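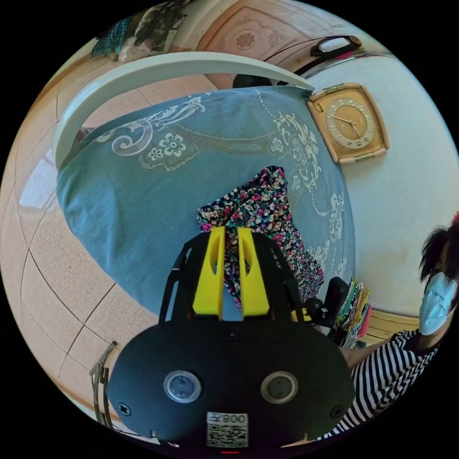
Do you need to know how to code before you join? asked one reader on the sign-up form, and went on: I'd love to do the laundry project but I've never written a line of anything.

Nope! I couldn't either when I started. Most of our first few weeks is picking up clothes and putting them down again, and you already know how to do that. The coding comes later, and you can pair up with someone for it (or skip it and do the build side, which is what I did for a whole term).

What is the laundry project, anyway?

It's the Furnival robotics club's entry for the Stesgate student challenge. We want an arm that can pick a piece of clothing out of a heap and lay it somewhere useful. To teach it, we do the job ourselves with hand-held grippers and record every go. We call the whole thing Tuteo - don't ask me where the name came from, it was on the folder when I joined.

How many recordings do you need?

Stesgate asks for at least 100 before you can enter. We had 274 when I updated this page on 11/11/2021, but plenty of those will get thrown out when we go through them, so please don't think we're done.

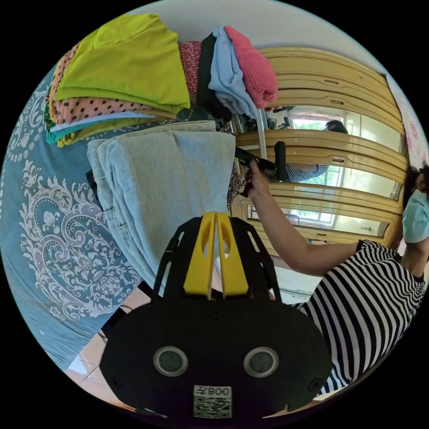

Jeans or thin stuff, which is harder?

I get asked this so much! Jeans are heavy, so they pull down on the fingers, but at least the fold stays more or less where you put it. Thin fabric slides, bunches up and hides its own corners. New people start on jeans for a session and then move over to blouses and scarves.

Can I work at home or do I have to come to the club room?

Home is fine, and I'd say it's better. Arms that only ever learn on one bare table get very confused by a real bedroom. You sign the kit out, keep it for up to two weeks, and bring it back charged with the cable in the bag (the cable!! we've lost three).

What makes a good recording?
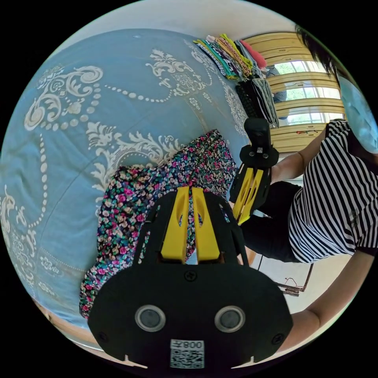

Go slower than feels natural, and do one thing per recording. Get a clear look at the piece before you close the fingers, and let the grip settle before you lift. It helps a lot if what you're picking up stands out from what's under it. A dark flowery piece on a light blue bedspread is about as easy to see as it gets, even all bunched up into folds, so start with a pairing like that and save the navy-on-navy heap for when you feel brave.

How long does a session take?

We stop at 120 minutes, setup included. Your wrist will want to stop before that. Take breaks, swap hands, have a snack.

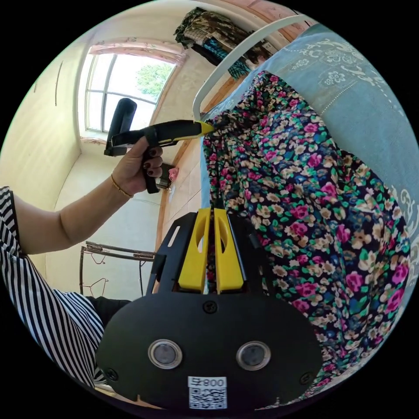
Is there a fee?

It's $100 for the year, and that covers the Stesgate entry and the bus to Genby for the regional day. If that's a problem, put a note on the form and we'll sort it out quietly.

When can I start?

Any time up to the end of December. After that we're deep in training runs and it's hard to catch anyone up, but you can still come along to Genby and cheer. Bring a sweater, the hall there is freezing.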